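Workshop > Notebooks > Bravo cell > 2021-09-30

Bravo, right wrist again

Good long day on Bravo, and I want to get it down before I go home and forget half of it. Arsalan Butt had left me a note that the right wrist was drifting after long runs, and he was quite right, bless him. I ran the homing routine first thing and the encoder came back at 2058 when the sheet from July says 2000. I ran it again after a coffee and got the same.

So off came the collar. One of the screws turned with hardly any effort, and I think whoever put it back last time (probably me!) forgot the threadlocker. Cleaned the threads, put a dab on each, snugged everything up evenly and let it sit through lunch. Homed again: 2000 on the nose. I also greased the elbow while the covers were off, and wrote the hours, 877, on the Zikov card in the drawer. Please keep using that card, everyone, it is so much easier than digging through the logs.

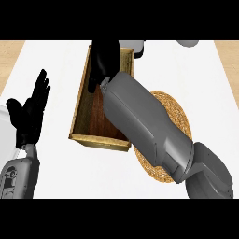 The simulator needed the same care, as it was still carrying my old wrist offset from July. I put the new zero in and reloaded the box task, which is a nice fussy test for the wrist. In this render the right hand is over the back half of the open wooden box with its fingers curled down, and the forearm crosses the woven mat to get there, so I'd like the mat height checked in the collision model before we try that pose on the real arm. The left arm keeps its old numbers for now.

Still to do: order more collar screws from Hidamico, and rerun job 282 with the new zero. Arsalan, the good hex key is back in the top tray.

Related entries
Bravo: left elbow cover refit
Alteseck controller fan swap
Where the Zikov cards live

Alteseck Workshop Notebooks | Contact the bench | Back to top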